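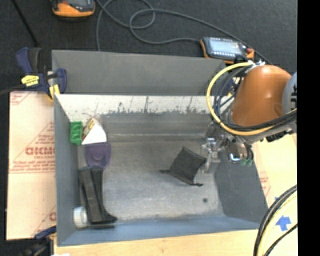

Gray metal bin with a green block standing against the left wall.

Lilside: a small set of junk direct messages from a forum

Hi, and thanks for stopping by. Lilside is a bunch of private messages from Jemton, the model railroad forum I've helped run for longer than I'd like to admit, each one marked as junk or fine. I put it together so I could test a filter for our inbox, and a couple of other forum admins asked for a copy, so now it has a README and everything!

What you get

There are 1,688 messages in one CSV file called messages.csv, and 982 of them are junk. That is a much higher share than you'd see in a real inbox on any given day. I started from messages that members had reported, then added ordinary ones that people agreed to let me use (mostly trading questions, shipping chatter and a long argument over couplers).

The columns are:

- id: a plain running number, no meaning
- body: the message text, with line breaks kept
- links: how many links were in it
- account_age: days between sign-up and sending
- first_message: yes or no
- label: junk or fine

The forum software cuts messages at 4,000 characters, so if a body stops dead at that length, that's the software and your download is okay. I left those in. A few spammers love to paste whole product pages, and I figured a filter ought to see that.

How I marked them

I went through the whole file twice, with a long break between passes, and then looked again at anything where I disagreed with myself. My rule was pretty simple. If the sender wanted me to click, buy or move the chat to another app, and it had nothing to do with trains, it went down as junk. Members selling their own stuff are fine, even the pushy ones. Chain messages are junk. A "hello dear, how are you today" from a day-old account is junk too, and yes, I know that one's a judgment call. If you'd rather mark those as fine, filter on first_message and account_age and you'll find most of them in a hurry.

What I took out

Usernames, emails, phone numbers and street addresses are swapped for tags like [USER] and [PHONE]. Links keep their domain but lose everything after the slash. I did it with a script called Jaidee (it's in the tools folder) and then read the results myself — slow going, but the script kept mistaking locomotive numbers for phone numbers. If you spot something personal that I missed, please write to me before opening a public issue.

Using it

python tools/load.py messages.csv

That prints the label totals and makes a train and test split. The split keeps near-identical messages on the same side. My first version didn't do that, and the filter looked like a genius because the same watch ad was in both halves. Oops!

Things to watch out for

It's all English, all one forum, and heavy on two kinds of junk: fake watches and "earn from home" stuff. A filter trained only on this will probably do badly on, say, a dating site or a game chat. Also, spammers changed their wording a lot in January when we turned on the new sign-up check, and the older messages look different from the newer ones. Please don't use it to ban people automatically. On Jemton the filter only moves things to a "maybe junk" folder, and members can pull them back out.

Changes

Current version, 2nd October: fixed broken accents in the body column, dropped duplicate rows, added first_message.

Still to do: add the messages from Deltdale, our sister forum for garden railroads. I have permission but haven't started marking them.

License

Free to use and share for anything that isn't sending spam. A link back is nice.

Contact: use the form on the Jemton site | © Lilside project | Back to top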